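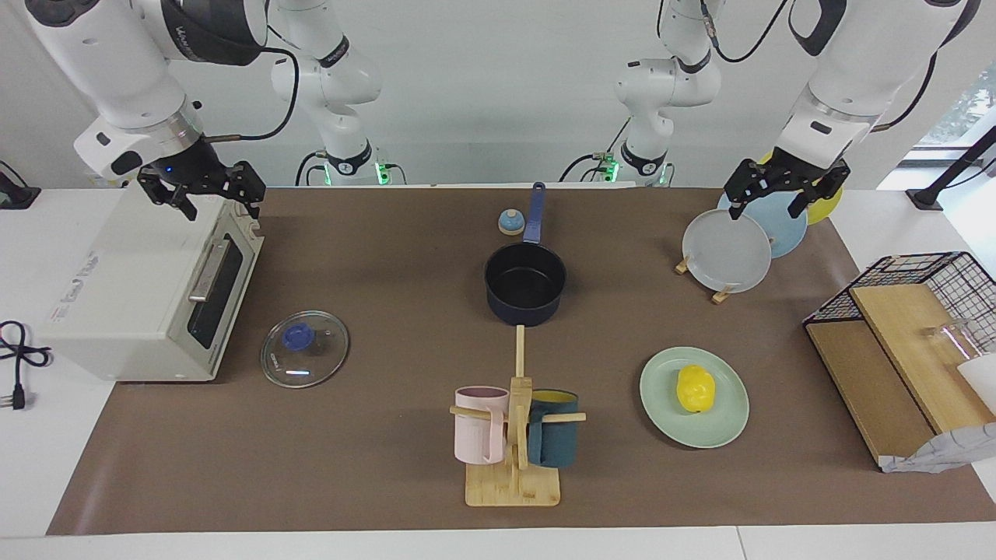 What does the Hudec 954 do with the air before it goes to the drying room?

It takes in outside air, cools it until the water comes out as condensate, and then warms it again to the temperature you have set. The air leaves the unit dry and steady, also in the months when the weather is humid.

Hudec 954 Process Air Dryer
Manufacturer: Mirnonier
Product group: Air treatment, industrial

Overview

The Hudec 954 is a refrigeration-type dryer for rooms and tunnels where a product must lose moisture slowly. Typical users are makers of ceramic parts, wood parts, pasta and seeds. The unit stands on the floor and connects to the duct with a round flange of 200 mm. It can work alone, or as a pair with a second unit on the same controller.

The model replaces the older Mundik dryer. The feet and the duct flange are in the same position as before, so customers who have a Mundik can put the new unit on the same base. The electrical connection is different. Please ask for the wiring sheet before you order.

Main features

Stainless steel cooling coil, removable from the front
Reheat coil which uses heat from the compressor, with an electric heater for cold starts
Fan with 3 speeds
Humidity sensor in the outlet duct, and a second one on a long cable for the room
Condensate tray with float switch
Door switch that stops the fan when the service panel is open

Control

The standard controller shows the temperature and relative humidity of the outlet air. You set the wanted values with the keys below the display. When the room sensor is connected, the controller follows the room and not the duct. Many customers do not know this at first and think that the display is wrong, but it only shows the other sensor. Press the SENSOR key to change between the two readings.

An external start and stop contact is included. Communication with a plant computer is possible with the Grosten module, which is ordered separately and can also be added later.

Installation

Put the unit on a level floor. Leave enough free space in front so that the cooling coil can be pulled out in full length. The drain pipe needs a constant fall and a water trap, and the trap must be filled by hand before the first start. If the unit stands in a cold place, insulate the drain pipe.

Do not install the unit in a room with solvent vapor or with flammable dust.

Maintenance

Clean the inlet filter every 2 weeks in dusty plants. Wash the coil with warm water and a soft brush, no pressure washer. We recommend a check of the refrigerant circuit in April, before the humid season. The sensors should be compared with a good hygrometer at the same time.

Delivery

The unit comes on a pallet, in upright position, with filter, room sensor, drain trap and manual in English. After transport it must stand upright overnight before it is switched on. The duct flange gasket is packed inside the service panel.

Options

Grosten communication module
Stainless steel outer panels
Duct adapter for square ducts
Spare filter set

Page last updated: 13 Jul 2019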